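Vuneo packing floor, staff + supervisors meeting
Wednesday, September 19, 2018
Notes typed up fast, send fixes to Anitha Kandasamy before they go on the board

1. Last notes. Ok'd, no changes.

2. Where we are with the arms
Gerlach cell signed off by safety. Brakthorpe cell still waiting on paperwork. Hand kits now 37 lines, rest stay manual until November at the earliest. Day shift says the hand with the fingers is slower than a good packer but keeps going thru breaks, so the pile at the next bench is bigger when people get back. Supervisors to look at break cover. Not agreed who pays for the extra person.

Asked again if anybody loses hours. Answer from management: no hours cut this year, nothing promised in writing past that. Floor wants it in writing. Carried over.

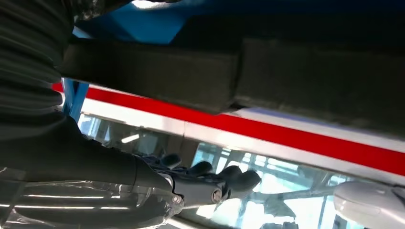 Anitha Kandasamy said the hours are only half of it, her crew used to talk across the bench all day and now they stand and wait for a light to change. She wants rotation, 2 hours max at a cell then back to hand packing. Several agreed. One against, he likes the cell, easier on his shoulders.

Rotation trial to start on days. Nights to decide for themselves by next meeting.

3. Training
31 people done the basic course. Nights not happy, all sessions were at 10 am so they came in on their own sleep. Fair point. Bellalthorpe (trainers) to be asked for a late session, paid. Also the handout is bad, teh reset steps are on the back page and in the wrong order. New one to be written by someone who does resets.

4. Who can stop it
Long one. Anyone can hit stop, no permission, no write up. Was supposed to be clear already but two people said they got asked "why" in a tone. Supervisors to knock that off. Restart is trained people only.

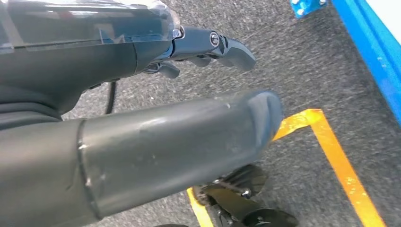
Floor tape same rule as before, stay outside it while the arm is live, carts too. Some of it needs redoing, maintenance to pick a time between shifts.

5. Pay grade for cell operators
Request in for a higher grade, on the grounds that clearing faults is a skill and packers are now doing it daily. HR has the request, no date. Pushed for one. Still no date.

6. Other
Target of 200 kits a shift was set before the cells, needs a new number or no number. Floor prefers none.
Lockers: see email.

Next meeting same room, earlier start so nights can come straight off shift.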